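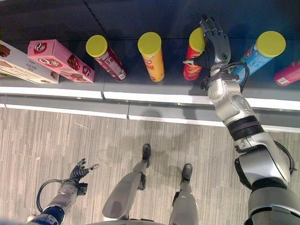
## Zasstead village shop: second progress report to the Minhas Fund

June 2019

This report covers the period since the shop reopened under the Voka co-operative. It follows the headings in the grant letter. Receipts for the period are being sent separately.

## Building work

The new front door and ramp are in. The ramp had to be made longer than on the original drawing to meet the slope asked for by building control, so we have lost one parking space. The parish has agreed to mark out another beside the bus shelter.

The back room has been replastered and now has its own sink. Damp is still coming through low down on the north wall. The builder thinks the outside ground level is too high and has quoted for digging it out and laying gravel. This was not in the budget and we would like to use part of the contingency for it. The quote is £600.

The second-hand chiller bought at the start of the project failed in May. We lost one delivery of milk and cheese, which the insurance did not cover. A replacement has been fitted with a two-year guarantee.

## Stock and sales

Packets, biscuits and other dry goods sell steadily and give us very little waste. Bread is harder. We were ordering the same amount every day and throwing away what was left, and we now order less early in the week and take names for the weekend. Fresh vegetables come from the Skikham growers. They are popular but the supply is uneven, and there was a gap in late spring with hardly anything except leeks and rhubarb.

Several customers have asked for more gluten-free lines. We have started with flour, pasta and one loaf.

The wholesaler has raised its minimum order to £4,000 a month. We can meet this at present, but a poor winter month would be a problem. We are talking to the shop in Skikham about placing orders together. They use a different wholesaler, and their contract has some time to run.

## Delivery round

The round now serves 16 households, mostly on the Skikham road and the two farms past the ford. Orders are taken by telephone until noon and go out the same afternoon. We had expected people to order online, and the form on the website has hardly been used. We plan to take it down and save the yearly charge.

Two households have stopped using the round. One has moved away and the other now has a lift into town.

## Members

Membership of the co-operative stands at 51, against the target in our application of 40 by the end of the first year. Most joined at the reopening. We have not pushed it since then and would like to run another leaflet drop in the new houses by the church.

## Changes to the plan

- The coffee counter is put back until the damp is dealt with.
- The outdoor noticeboard will be repaired, and the money for a new one has gone towards the chiller.
- Opening hours on Sundays stay at mornings only.

## What we are asking for

1. Agreement to use the contingency for the drainage work on the north wall.
2. Agreement to move the coffee counter payment to the next grant period.

We would need an answer on the first before the builder starts his next job, as he cannot hold the quoted price after that. The counter can wait for your usual meeting.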